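Well log, April, evening

Water level in the Brirkivier well read 13 feet below the casing lip at 6:40 this morning, down from 11 last month. Pump ran 69 minutes before the pressure switch cut out. I reset it once and it held through the afternoon. Conductivity came back at 585, higher than I like but within what the Temville lab calls normal for limestone.
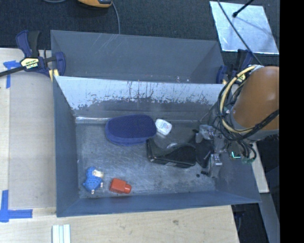
2 min read

Replaced the sediment filter after lunch. The old cartridge was orange to the core — iron, mostly. The meter shows 266 gallons since the last change, too few for that much buildup, so either the meter is slipping or the screen at the bottom has a hole in it. I lean toward the meter. The Custia unit did the same thing its second winter.

Drove to Lozano for O-rings. They had the wrong size. Bypassed the softener for tonight and left the valve tagged. Next reading at 6:40.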